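3.2 Self-masking in the wrist view

The grasp monitor runs on the same wrist stream as the policy, so any pixel that belongs to the arm has to be removed before the scene encoder sees it. In the first version of Uvow we did this with a fixed binary mask, drawn once per arm and stored with the extrinsic calibration. The fixed mask failed as soon as parts of the tool moved relative to the lens. A bellows changes its outline as it bends, and bare metal picks up whatever is near it, so a mask that fits in one pose leaves a rim of unmasked pixels in the next. The downstream planner then treats the rim as an obstacle close to the tool.

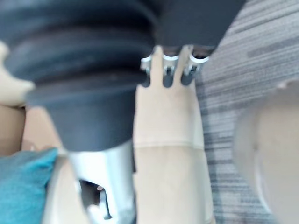 We therefore replaced the fixed mask with a predicted one. The predictor takes the current frame and the joint state, and returns a per-pixel probability that the surface belongs to the robot. It is a small convolutional network with the joint state added at the bottleneck. Training labels come from two sources. Rendered silhouettes from the kinematic model give a coarse outline for the rigid links, and 2,000 frames from the Lerkbridge recordings were corrected by hand where the render and the image disagreed. Most corrections were to soft parts, for which the kinematic model has no shape, and to openings in metal parts, which the render fills in.

Openings need a rule of their own. If the interior of a cutout is labelled as background, the depth stage tries to match it and returns values that jump between frames, as the only texture available is reflected light. We label every enclosed opening in a robot part as robot. Gaps between two separate parts are labelled as background, however narrow, because the floor seen through them is still useful for estimating the motion of the wrist.

The predicted mask is thresholded, grown by 4 pixels and passed to the encoder as a fourth channel. We tried blanking the masked pixels instead, and found that the policy became worse at judging contact. With the extra channel it keeps the image of the tool and can learn when to ignore it. The planner receives only the unmasked pixels.

Focus is a second difficulty. Parts very close to the lens are heavily blurred, and their edges mix with the background over a wide band. Hand labels in this band differed between annotators, so we exclude it from the loss and let the joint state decide. 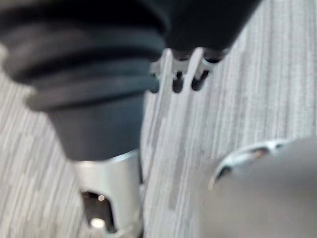

Figure 3. Wrist-camera view with a ribbed dark component and metal collar at left, a blurred gripper part at lower right, and striped carpet in the gap between them.

Patterned floors were the most common cause of residual error. Where fine streaks in the floor meet a bright metal edge, the predictor tends to extend the mask along the streaks. Adding floor textures from the Chuensuk set to the augmentation reduced this, though it did not remove it. A temporal filter over the last 30 frames removes most of what is left, at the cost of a lag when the wrist turns quickly. The filter is switched off above a set joint speed, and the raw prediction is used until the wrist settles.

The mask predictor runs in a separate process under the Husteck scheduler, with a deadline of 40 ms. If it misses the deadline, the previous mask is reused once. A second miss in a row stops the planner and holds the arm in its current pose.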